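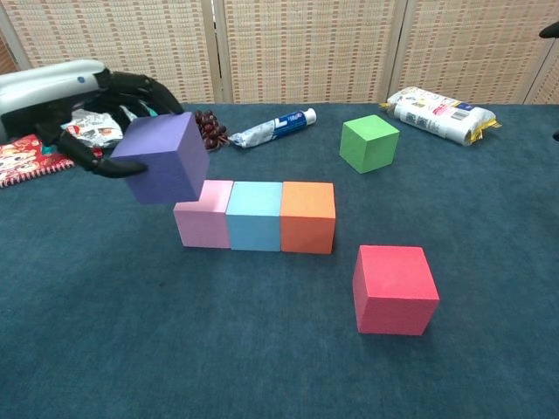

Coloured blocks on the blue table – pink, sky blue and orange in their row, with the purple one in the air above them.

Welcome to the February page of the Kustilgate play library gallery. I'm always a little slow at getting these pages up (the kettle and the biscuit tin both have a way of calling me over), but a quiet Tuesday evening came along at last and I've sat down with a large mug of tea to do it properly.

Blocks first this month, as so many of you have asked after them. We have 138 on the shelves now, in all sorts of sizes, and I must say these matt, foamy-looking ones are the sort I'd happily have in my own front room. I do love them against that deep teal blue. I have tried blocks on a white cloth and on a rather tired green one at home, and the colours never sang in quite the same way!

The pink, the sky blue and the orange sit side by side, good and close, and it's the pale blue in the middle that I think makes the row. Pink and orange can be a bit much next to each other, as anyone who remembers my old kitchen curtains will tell you, but a little sky between them settles everything down beautifully.

The red one is on its own nearer the front, a lovely watermelon sort of red with the light on its top. Further back there's a bright green, and I'm very fond of how much table has been left between them – a bit of room around a block gives the eye somewhere to wander.

As for the purple, it's really more of a lavender, with a touch of blue in it. My favourite of the lot, and I shan't pretend otherwise.

If you'd like to borrow blocks for a rainy week at home, ours go out in cotton bags of 32, and you can keep a bag until the end of the month. Please give them a wipe with a barely damp cloth before they come back, and do have a look under the sofa, where I find most of mine end up.

The Lokano puzzles and the big Phetsri picture books will have a page of their own as soon as I've sorted through them all.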